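Let the back pew sing badly

By Keisha Tillman 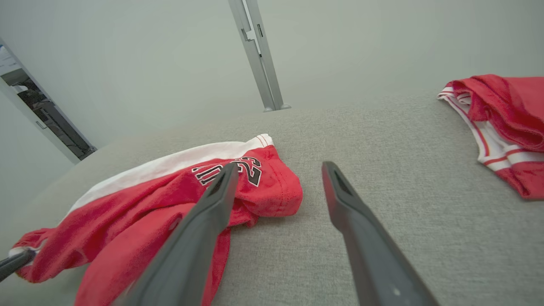
A red garment with a printed number.

I'm on the side of the loud singers. Our new hymn book at Wanness has 945 hymns in it and we sing, what, about 22? Always softly, as if the Psalms said "make a tasteful noise". Hollis Oyelaran booms away behind me, flat as you like, and I love it! Give me that over a perfect choir and a silent church any week. Psalm 100 never asks if you can hold a tune.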